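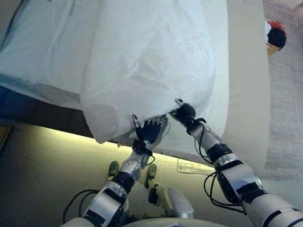 *Page last changed: January, 16:20 (A. K., small corrections in section 3)*

# Making a Wide Bed with Many Layers

Student project report, Housekeeping and Textiles course
Authors: Andor Kerekes and Géza Hegyi
Place of work: bedroom of the Kelemen apartment

## 1. Why we chose this subject

In our course we learned to make a simple bed: one mattress, one fitted sheet, one duvet, one pillow. In the guest apartments where students go for practice, the beds are different. They are wide and low, and they carry a lot of textile. Our teacher asked every pair to choose one task of the household and to write down an order of work that another student can follow. We took the bed in the Kelemen apartment, which has a tall upholstered headboard and a dark platform close to the floor.

Our question was simple. In which order should the layers go on, so that we do not need to lift them again?

## 2. The bed and its textiles

The lower layers are white, a fitted sheet and a flat sheet. Over them come a white blanket with a fringed edge, a white duvet and a long light gray runner. For the head end there are pillows in gray and white, and a blue-gray knitted cushion with a diamond pattern and long tassels.

Almost everything is white, and this made the work harder than we expected. When the flat sheet is crumpled it is difficult to find which edge is the hem of the foot end. Géza sewed a short colored thread inside the hem of our practice sheet at school, and we recommend this to other pairs. The practice sheet weighs 430 grams less than the flat sheet in the apartment, so the feeling in the hands is also not the same.

## 3. Order of work

We made the bed 4 times in full and compared our notes after each time. The order below is the one we kept.

1. Take everything off down to the fitted sheet. Pull the fitted sheet flat at the corners first and in the middle after.
2. Lay the flat sheet with its center fold on the center of the mattress. Open it to both sides.
3. Go to the foot end and take the hem in both hands, with the hands apart. Lift it a little so that air comes under the cloth, then pull toward you and put it down slowly.
4. Smooth the big folds with the flat hand. The small ones can wait.
5. Put on the blanket with the fringe toward the foot end. Comb the fringe with the fingers.
6. Bring the duvet folded and put it on the middle of the bed. Open it only when all sides are free.
7. Pillows against the headboard, large ones first. The cushion with tassels comes last.
8. Runner across the foot end.

In our first version the runner came before the duvet. Andor preferred this, but the runner moved every time we opened the duvet, and we had to straighten it again.
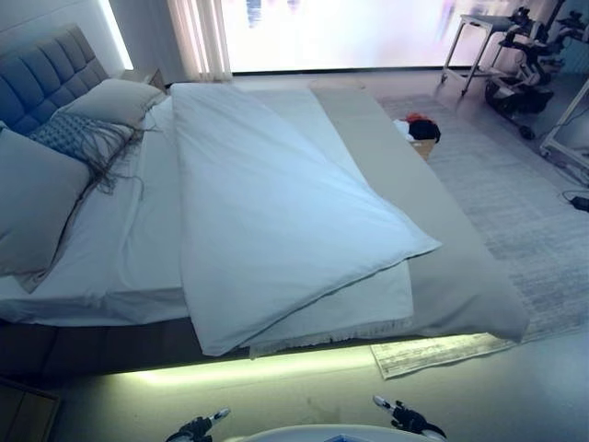 The folded duvet is also useful as a kind of ruler. While it is still folded it has straight edges, and if it lies at an angle we can turn it before it becomes big and heavy. Opened, it is much more difficult to turn, above all for one person.

The runner needs space at the side of the bed. It is long and it hangs over the edge, so the person who pulls it has to stand on the rug and should look where the feet are. The fringed corner of the rug is close to the bed and it is easy to step on it.

## 4. Difficulties

- **Folds in the flat sheet.** Long diagonal folds come when one hand pulls more than the other. We corrected this by putting the hem down and starting step 3 again.
- **The tassels.** They catch under the pillows. Lift the cushion by its upper edge and let them fall down freely.
- **Low platform.** Bending for a long time is tiring. Géza worked on one knee at the foot end, and this was better for his back.

## 5. What we would still like to do

We measured only the order and not the time. A next pair could use a clock and compare one person with 2 persons. We also wanted to try a lighter duvet with 300 grams less filling, but the school did not have one in this width.

The order of work is printed on one page and hangs in the linen room, next to the washing table.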